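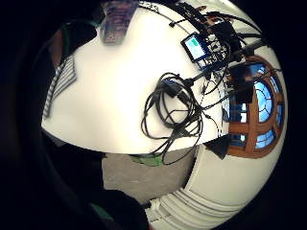
Week 4: wiring the arm, and why I nag you about cables

Right, so last week we left the Tudulis arm with its joints moving one at a time on the bench supply. This week it gets its own wiring, and I'd like everybody to do it slowly (I did mine in a hurry at home in April and had to take the whole elbow apart again).

Start by laying every lead out flat before you plug anything in. Mine always end up in one big heap of black loops with a few trailing off the table, and black on black is hopeless when you're hunting for the right plug! So label both ends. Masking tape is fine, Ada Monti uses nail varnish dots and they last longer.

Lengths for the standard build: shoulder lead 400 mm, elbow lead 340 mm, gripper lead 206 mm. Leave a slack loop at each joint, then swing the arm by hand through its full travel with the power off. If a lead goes tight, it's too short, and no amount of tugging will fix it.

Then the little screen. Connect it on its own first and wait for the start page. If you only get a plain glow and no menu, check the ribbon at the board end, that was Bình's trouble for two whole evenings.

For Friday: finish the shoulder and elbow, and bring your sketch of the cable route, however scruffy. Italo D'Amico has the spare connectors in drawer 113, please write down what you take. Gripper calibration is next week and it's the fun bit, I promise.

Related notes
Week 3: Moving one joint at a time
Week 5: Calibrating the gripper
Crimping without tears

Plomar Shared Workshop | Notes by Arturo Amato | Back to top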